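How to build a first Clurkum deck in Undlow

Clurkum is the slowest of the starter factions in Undlow, and most new players lose with it by filling the deck with expensive giants. The list below costs 900 dust to craft and is good enough to climb out of the lower ranks.

Start with the curve. A deck holds 60 cards. Put 24 of them at one or two mana, 22 at three or four, and leave the last 14 for everything above that. If you own Plukberg Warden, run the full three copies. It blocks early and draws a card when it dies.

Next, choose your removal. Two Mudslides are enough. Cut the third if you keep meeting Yip decks, where most of the minions have too much health for it to matter.

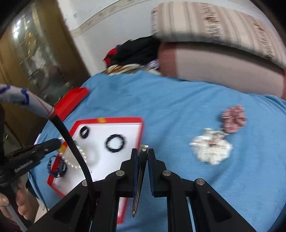 Photo: Ngan-ling Liao

For the opening hand, keep any two-drop and throw back anything that costs five or more. Going second, you can also keep one Warden alongside a two-drop. Don't keep Mudslide unless you know your opponent is playing an aggressive deck.

On turns four to six, trade minions whenever the trade is even. Your late game is stronger than most, so a quiet board suits you. Save Old Bellringer until you can play it with two mana spare for the shield.

Kwan-ho Ng played this list on the autumn ladder and won 62 per cent of his games with it. His version swaps one Mudslide for a second Bellringer, which is worth trying once you have the dust.

Last updated: September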